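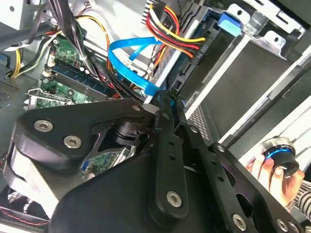

3.2 Handover records on small building sites

Reading time: 3 minutes

The second part of the study looked at how site managers pass information to the trades that follow them. We visited seven housing sites run by two contractors, Bosora and Tikov, and read the handover sheets kept in each site office. Sheets were meant to be filled in before a new crew started work. On the Duvthorpe site this was done for every plot. Elsewhere the practice varied, and some crews waited up to three days for a sheet.

Late sheets had a plain effect on the work. Plasterers began in rooms where the wiring had not been signed off, and parts of the wall were later opened again. Managers put this down to staff leave in August – the crews blamed the form itself, which asks for the same plot details on both pages.

Sites that kept records on a desktop computer still printed a paper copy for the crews, and the two versions did not always match. Where they differed, we used the paper copy, as it was the one the crews had worked from.

Figure 1. Inside of a desktop computer case, with motherboard, memory module and cables.

Related items
Declan Ellery: Snagging lists and who reads them
Wang: Scaffold booking on shared sites
Saturday working and noise limits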